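Ornus 双臂整理套件：抓软抱枕时中间下垂，夹持参数怎么调？
Vilgot Engebretsen 发表于 11月17日 星期六

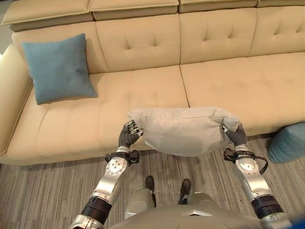 浅灰抱枕，双手捏两侧角，悬于坐垫前上方。

八月起试用 Ornus 的家居整理服务包，任务是把抱枕放回沙发。双手捏角提起后，枕芯下坠，下沿呈弧形。放置时下沿先触坐垫，枕体容易前翻。目前指尖力设为上限的 27%，提升速度用默认值。试了 60 次，失败 14 次，多数是前翻。套件试用期快到了，想确认这是参数问题还是捏角策略本身的限制。同一沙发上的蓝绿色方枕用的是同一套参数。

Udarmont
加大指尖力对下垂没有帮助，只会让角部褶皱更多。下垂取决于两个抓点的高度和间距。建议：
抓点从角部下移到侧边中段；
提起后两腕同步外展，把布面拉平再平移；
放置时枕体先后倾，下沿贴住坐垫后再推向靠背，最后松指。
外展量不要一次给满，先看腕部力矩读数，布料滑脱前读数会有一段平台。另外查一下腕部线缆余量，外展后线缆绷紧会干扰力矩零点。

Mindent
换 Backlund 的软指套，我这边成功率 93%。没测过这种类似皮面的沙发。

Udarmont
回楼上：指套解决打滑，楼主的问题是前翻，两回事。这种类似皮面的光滑面料摩擦小，推向靠背那一步要放慢。服务包里的“软物放置”模板默认按布面沙发标定，需要在配置页另选材质，改完重新标定一次。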